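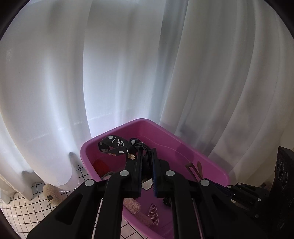 2018년 11월 29일. 흐림, 오후 늦게 진눈깨비.

번역 체류 사업의 11월 일정을 마감하는 날이다. 오전에는 플라니츠(Planitz) 숙소동 거실에서 원고를 정리하고, 오후에는 자료실로 자리를 옮겨 교열 대조 작업을 진행하였다. 체류 규정에 따라 작성하는 일지이나, 제출본에는 옮기지 않을 내용도 함께 적어 둔다.

오전 작업의 대상은 귀네쉬(Güneş) 출판사에서 보내온 산문집의 후반부였다. 저본은 200쪽이 넘는 분량이며, 현재 마지막 장의 초역까지 마친 상태이다. 문장 자체는 평이하다. 문제는 호칭이다. 화자가 어머니의 자매를 부르는 말과 이웃 여성을 부르는 말이 원문에서는 서로 다른데, 이를 모두 '이모'로 옮길 경우 다섯째 장의 오해 장면이 성립하지 않는다. 지난주까지는 한쪽을 '아주머니'로 처리하였으나, 오늘 소리 내어 읽어 본 결과 거리감이 지나치다고 판단하였다. 잠정적으로 이웃 쪽에 집 이름을 붙여 부르는 방식을 채택하고, 해당 부분 전체를 재검토 대상으로 표시하였다. 각주는 달지 않기로 한다. 이 원칙은 계약 당시 출판사와 합의한 사항이며, 본인 또한 동의하는 바이다.

열한 시경 출판사 담당 부서에서 회신이 도착하였다. 초판 부수는 1000부로 확정되었고, 표지 시안은 다음 달로 미루어졌다고 한다. 부수에 대해서는 별다른 의견이 없다. 다만 제목은 아직 결정되지 않았다. 원제를 그대로 옮기면 '겨울을 들이는 집' 정도가 되는데, 출판사는 '들이다'라는 동사가 낯설다는 의견을 전해 왔다. 본인은 이 동사를 유지하는 것이 타당하다고 본다. 사람을 들이고 물건을 들이고 볕을 들인다는 용법이 본문에 거듭 나타나며, 저자는 그 반복을 분명히 의식하고 쓴 것으로 보인다. 이러한 취지의 답신을 작성하였으나 발송은 보류하였다. 다시 읽어 보니 어조가 다소 강경하였다.

점심은 숙소동 공용 주방에서 해결하였다. 어제 끓인 렌즈콩 수프가 남아 있었고, 빵은 역 앞 상점에서 구입한 것을 사용하였다. 맛은 첫날보다 오히려 나았다. 식사 중 난방 운영에 관한 안내문을 읽었다. 야간 온도를 낮추는 대신 개별 신청자에게 담요를 추가로 지급한다는 내용이었다. 신청서를 제출하였고, 오후 중에 회색 담요 한 장을 수령하였다. 상당히 무겁다.

오후의 대조 작업은 등록번호 959번 자료를 중심으로 이루어졌다. 산문집에 인용된 민요가 실린 가집으로, 저자는 이 노래를 기억에 의존하여 옮겨 적은 것으로 추정된다. 가집의 둘째 절은 산문집에서 첫째 절로 나오고, 후렴의 강 이름도 다르다. 처음에는 원문의 오류로 보고 출판사에 문의할 생각이었다. 그러나 저자가 할머니의 노래를 부엌에서 들었다고 서술한 대목을 고려하면, 순서가 뒤바뀐 상태야말로 책이 전하려는 바에 가깝다. 따라서 가집을 기준으로 교정하지 아니하고 저자의 형태를 그대로 옮긴다. 이와 같은 방침을 작업 노트 29번 항목으로 기록하였다. 해당 항목은 역자 후기를 쓸 때 참고할 예정이다.

작업 중에 사용하는 용어 대조 프로그램 욜토(Jolto)가 두 차례 멈추었다. 저장된 내용의 손실은 없었으나, 강 이름의 표기 통일 작업은 처음부터 다시 하여야 했다. 사업 담당 부서에 구두로 보고하였으며, 갱신판 설치 여부는 추후 통지한다는 답변을 받았다. 그때까지는 종이 목록을 병행한다. 솔직한 심정을 적자면 종이 목록 쪽이 더 빠르다.

네 시가 지나면 자료실 창가는 이미 어둡다. 진눈깨비가 내리기 시작하여 예정하였던 강변 산책은 취소하고, 그 시간에 우편물을 처리하였다. 집에서 온 엽서에는 김장을 마쳤다는 소식과 함께, 올해는 배추 속이 덜 찼고 갓은 좋았다는 내용이 적혀 있었다. 엽서를 읽은 뒤 한동안 업무에 집중하지 못하였음을 기록한다. 산문집의 저자도 셋째 장에서 채소를 절이는 날의 부엌을 길게 쓰고 있다. 소금의 굵기와 돌의 무게, 항아리를 덮는 천에 관한 문단인데, 초역에서는 서둘러 지나간 감이 없지 않다. '절이다'와 '담그다'를 섞어 쓴 곳이 있으므로 내일 이 부분부터 바로잡는다.

저녁에는 스코메티(Skometti) 낭독 모임의 준비 회의에 참석하였다. 다음 모임에서 각 체류자가 진행 중인 원고의 일부를 원문과 번역으로 나란히 읽기로 결정하였다. 본인은 민요가 나오는 대목을 신청하였다. 노래로 부를 것인지 읽기만 할 것인지에 관한 질의가 있었으며, 읽기만 하겠다고 답변하였다. 다른 참석자들은 이를 아쉬워하는 분위기였다. 회의 후 제공된 차는 지나치게 달았다.

귀가 후 보류하였던 답신을 다시 열어 두 문장을 삭제하고 발송하였다. 제목에 관한 본인의 입장은 유지하되, '들이다'가 쓰인 본문의 예를 첨부하여 출판사가 직접 검토할 수 있도록 하였다. 결과를 기다린다.

내일의 업무는 다음과 같다. 셋째 장의 동사 정리, 다섯째 장의 호칭 재검토, 가집 열람 기간의 연장 신청. 신발이 젖었으므로 난방기 옆에 두고 취침한다.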